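Laundry for 19: Who Gets the Washer, and When
Lihua Han, Ultan Kavanagh
Household Systems, term project, 16 Dec 2023

Our residence floor has 19 people and one laundry tower. In August this seemed like plenty. We logged 462 loads over the term to find out why it wasn't.

Method. A clipboard by the machines. Residents wrote down a start time, an end time and, under "remarks," their feelings.

Results. Washing was never the slow part. Finished laundry sat in the drum while its owner was at dinner, or in one case in another city. Sohail Jafri holds the floor record at 4 hours and asked us to print it.

We also asked people to leave the washer door open between loads. Compliance was good – better than with the clipboard, which vanished twice.

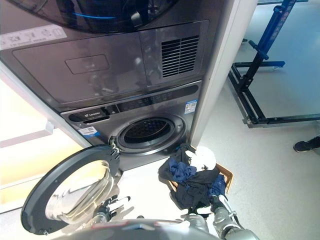 Figure 1. The tower, with the lower door open and the drum ready to load.

Limitations. People who hated the clipboard are missing from the data, and they do a lot of laundry. Next term we would like to try a sign-up sheet with fixed slots. Slavica Radonjić has already claimed the good ones.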